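Thread: a few notes from the meteor watch at Bemitz, for those who asked how it works.
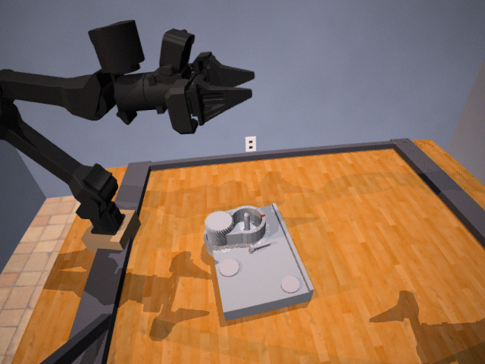 We start at dusk and go until the moon comes up. In February that gave us close to five hours. In October it's more like three, so don't be late.

The field is 2 miles past the Bemitz turnoff. Park along the fence and switch your headlights off before the gate. Red flashlights only after that. Phones on the dimmest setting, or in a pocket.

Your eyes need 20 minutes to get used to the dark — one look at a bright screen and you start over.

Lie flat and look about halfway up the sky, away from the Bastham side. The glow from town washes out everything low in the north.

You don't need binoculars for meteors. Bring them anyway if you want to see the Pleiades. Ilaria Santoro will have her telescope on Saturn for the first hour.

Clothes: more than you think. Wool socks, a hat, something between you and the ground. The grass is soaked by nine.

Tadeusz Szczepańska asked about dogs. Yes, on a leash.

If it's cloudy we try the next clear night. I'll post by four in the afternoon either way.

Last time it clouded over at ten and we saw 12 meteors before that. One was bright green and left a trail for a few seconds. Trinidad Zapata missed it — she was pouring tea.

Next one is October 10, 2026. Gate opens at six.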